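Two-arm bench now part of the daily run at Grakillow

The sample prep room at our Grakillow site has been working with a two-arm robot bench since July. The system comes from Selora and was set up with help from the Igwe service team. It takes over one part of the job: picking up tubes and putting them in and out of the rack. Over its first weeks it made 2,546 tube moves.

For the people in the room, the biggest change is in how the morning goes. Racks used to be loaded by hand from 7 a.m., and two people would be tied up with that until the first break. Now one person sets out the rack, checks the labels and starts the run. The other goes straight to the bench work that needs a trained eye – pipetting, checking color and volume, and writing up anything odd. 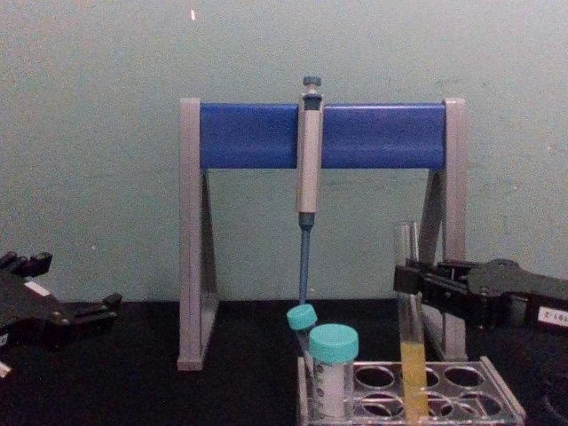
The right arm holding a test tube of yellow liquid at the rack. The pipette stand is behind it.

Pipetting is still done by hand and there is no plan to change that. Staff asked early on if the bench would mean fewer jobs. Oseven has kept the same headcount in the room, and the shift pattern stays as it is through the end of the year.

Some things are slower. The arms take longer over a single tube than a person does, and a cap left crooked can stop the run. Please seat caps fully before you press start, and keep hands off the bench until the arms are parked. Training takes two hours. Sign up on the sheet by the prep room door.

Oseven Staff News | Contact the newsletter desk | © Oseven. All rights reserved. | Back to top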